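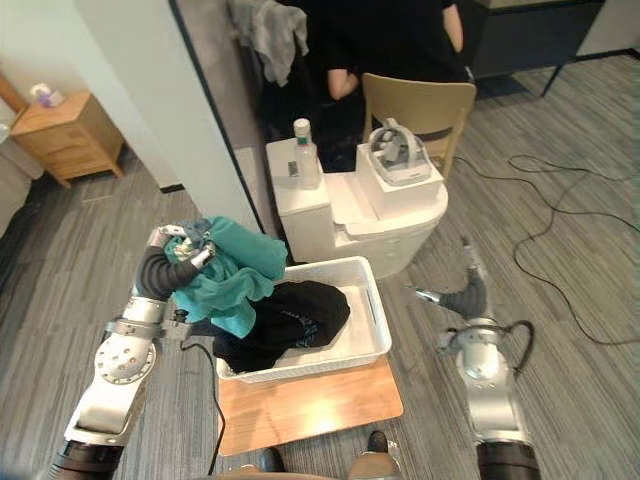 Left hand on the teal cloth, with the dark blue scrap tucked up by the fingertips. Right hand open.

Clurnthorpe > Notebooks > Laundry > Friday

Long day on the basket task, but I finally like the numbers! Quick recap for Azlan, who missed the morning: we wanted to know if a policy trained with the wrist views picks up one garment at a time more often than one trained on the head view alone. Same basket, same board on the carpet, 200 trials for each policy.

Head only got a single item 84 times. Head plus wrist got 409... no, sorry, that's the demo count (409 demos, same set for both). I'll copy the wrist total off Rafsan's sheet once he's rechecked it - it's clearly higher, and I don't want a wrong figure floating around in here.

My hunch is that it's all in the last bit before the fingers close. From the head you can tell there's teal, and you can tell there's something dark, but whether you've pinched one layer or 2 is anyone's guess. 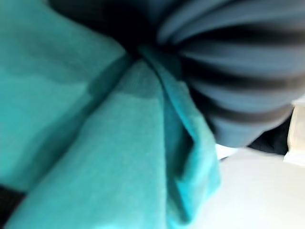

Wrist view, teal cloth bunched to a pinch. Very blurry this close.

Blurry or not, the folds all run up to the gather, and I think that's the cue the Brevent encoder is using. Torunn wants to test it by masking the top third of the wrist image (great idea, cheap to run). I'd also like to try the Rudano crop settings again, with the scoring rule written down BEFORE we start this time. Does a scrap that rides along count as a double? I've been saying yes.

Print this entry | E-mail this entry

Comments (3)

Charoen Suksawat: Yes, count it as a double. We did that for the towels in May.

Laurier Campbell: Which wrist did you mask, left or both?

Torunn Tangen: Neither yet! Starting with left.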